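How to Patch a Torn Foam Cushion

I love a good foam repair! A torn seat cushion looks like a lost cause, but with a tube of contact glue and a quiet hour you can get years more out of it. I did my whole window bench last December and I'm still pleased every time I sit down.

You'll need contact glue made for foam (I use Garnia), a sharp knife with a long thin blade, a marker, and a scrap of foam as firm as the cushion. Soft scraps in a firm cushion leave a dip you'll feel straight away.

Take the cover off and trim the tear back to clean foam. Straight sides are so much easier to fill than ragged ones! Lay the scrap over the gap, trace the shape, and cut just outside your line so the patch fits snugly. For a split along a corner, cut a wedge.
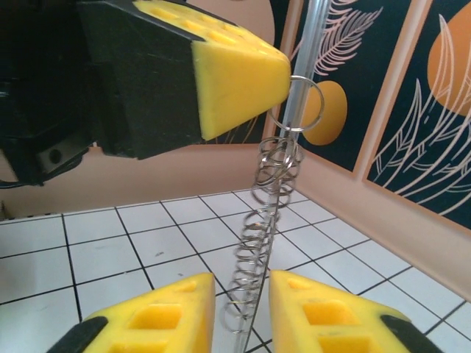
Yellow foam in a wedge shape, with a smooth, blunt end face.

Now brush a thin coat of glue on both surfaces, patch and cushion, and open a window while you do it. Leave them apart for 13 minutes, until the glue feels tacky. Line the patch up carefully before it touches, because contact glue grabs right away. Press hard for 20 seconds, working from the middle out.

Leave it overnight, then shave any high spots with the knife held nearly flat. A light rub with 400 grit paper takes off the last fuzz. Cover back on, zipper to the rear.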